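Minutes - Hand and Gripper Comparison, Working Meeting 4
Date: 2024-12-04
Present: arm team, controls, camera and vision, purchasing
Apologies: safety rep
Notes taken by: controls

1. Minutes of last meeting

Accepted with one fix. The closing force given for the Kimow two-finger gripper was read off the wrong column. The corrected table is in the shared folder.

2. Where we are with the trials

Arm team gave the update and it was a good one. We now have over 2,000 logged grasps across the three candidates, and 1,540 of those are on thin flat parts, the category that gave us so much grief in May. Logging is much cleaner since the run number started being written by the controller itself and no longer typed in by hand. A few early runs still have no object label. Vision will go through the video and fill in what they can, and anything still unlabeled at the next meeting gets dropped.

The three candidates are still:
Nimix multi-finger hand
Kimow two-finger parallel gripper
Dandau suction cup, single and double version

All three are being run on the same arm with the same wrist plate. Purchasing asked if we could try the Nimix on the smaller arm too. Not before the main comparison is finished, but everybody would like to see it.

3. Thin cards

Most of the meeting went on this. The card set is the hardest thing in the object list. The cards lie flat, there is hardly any edge to get hold of, and the target is a slot in the wooden organizer that is only a little wider than the card. Suction picks them up off the table beautifully, every time, and then has real trouble at the slot, where the cup gets in the way and the card tilts. The Kimow is the other way round: fine at the slot if the card is handed to it, poor at getting it off a flat surface.

The Nimix hand was the nice surprise. Fingers closed around the card leave enough of it sticking out to aim with, and the operator can come in low over the organizer without the knuckles touching the dividers. Arm team are really pleased with this and so are the rest of us. It is slow, and the approach still needs a person guiding it, but two months ago we had more or less written the hand off for flat parts. 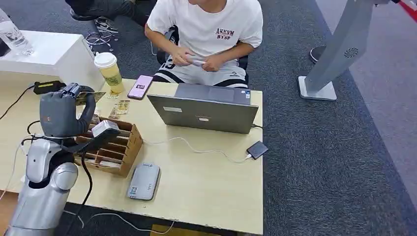

4. Card test: what we agreed

a) Each candidate does 20 card runs per session, same start positions, same slot order.
b) A run counts as a success only if the card stands in the slot after release. Leaning across two slots is a fail. There was a long back-and-forth about cards that go in and then pop up a little. These go down as "partial" and get their own column.
c) Start positions get marked on the tabletop with tape. Vision would like the tape to be matte, as the shiny kind shows up as an edge.
d) The organizer gets fixed to the table. It has been creeping during sessions, and nobody could say which of last week's misses were the hand and which were the box. Clamps first, screws if the clamps get in the way of the arm.

5. Head camera

The head view is doing well for the reach and the approach. At the slot, the hand itself covers a good part of what the operator needs to see. Vision showed a side-by-side with a small wrist camera added and the difference in the last inch or so is huge. The picture is grainy and the mount was made in an afternoon, but the room got pretty excited. We want this in the main comparison, with two conditions: it has to be fitted for all three candidates, and sessions without it stay in the log as their own group.

Open question on delay. The wrist stream runs slightly behind the head stream and the operators notice it when switching between the two. Vision thinks it is a buffer setting and will check.

6. Controllers

Zwahlen controller: steady, no dropped connections this round. The grip force slider jumps at the low end, where cards need it most. Controls will try a different curve, so that the first half of the slider covers a much smaller range of force.

Old controller: still the favorite of two operators for wrist rotation. We keep it plugged in for now. It was asked if we could have the Zwahlen force control with the old rotation knob, and controls said probably yes, with some soldering.

7. Cables

The wrist camera will add one more cable to the arm. Arm team want every cable on the arm tied back at the elbow before the next session, with enough slack for full wrist travel. Walk through the full range by hand before powering up. Cables on and around the table to be looked at in the same go.

8. Purchasing

Spare fingertips for the Nimix: two sets ordered, softer rubber than the ones fitted now. Dandau have offered a flat cup with a thinner lip and we said yes please. No further spending until the card results are in.

9. Actions

Arm team: fix organizer, tape start positions, tie back cables
Vision: label early runs, check stream delay, second version of wrist mount
Controls: new force curve on the Zwahlen, look at the rotation knob
Purchasing: chase the Dandau cup, ask Nimix how long the fingertips should last
All: put odd failures in the log as free text, even one line - the odd ones have taught us the most so far

10. Any other business

Request to add folded cloth to the object list. Lots of support, held over until cards are finished.

Next meeting once all three candidates have a full set of card runs.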